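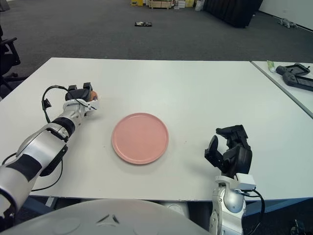 Pink plate, white table.

Sunday, May 26, 2019

Slept till nine, which never happens, and then lay there listening to the neighbor's mower and feeling guilty about our own grass. It's up to my shins! I told myself I'd do it after coffee and then I called Mom instead (an hour and 11 minutes, mostly about her knee and the new pastor).

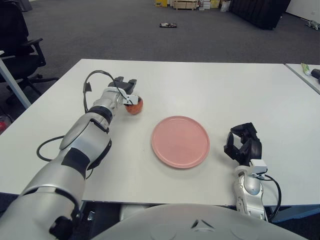

So the big thing this week is the choir. Fuseini Odoi finally handed out the music for the summer concert and I'm on second alto again, fine, except the Kwofie piece has this awful jump in the middle and I crack on it every single time. I've been singing it in the car with the windows up. The guy next to me at the light on Friday was definitely laughing.
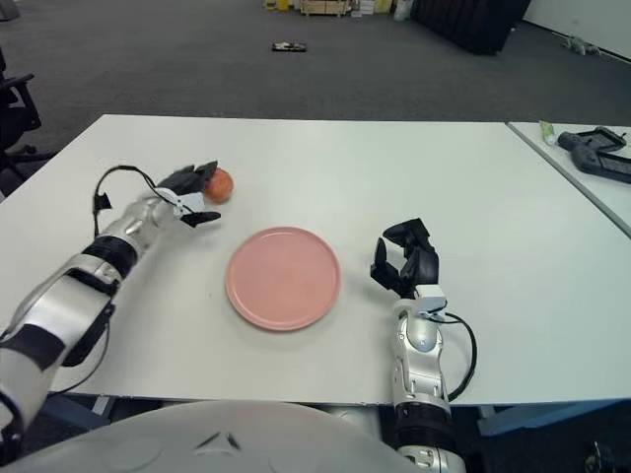
Ulises came by around three with his ladder and we got the gutters half done before the rain. I paid him back the $100 from January, plus lunch — he wanted the leftover chili, cold, straight out of the pot. He thinks I should quit alto and go sit with the tenors, they're short 2 people and nobody over there can read music anyway. I'm kind of tempted. 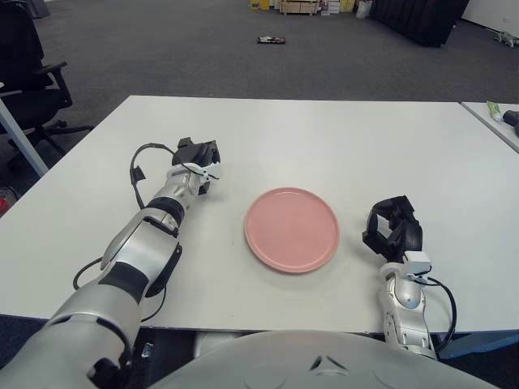 Still have laundry in the dryer, and I need to find the blue folder before rehearsal tomorrow. Grass did not get cut. Going to run the jump a few more times and then bed.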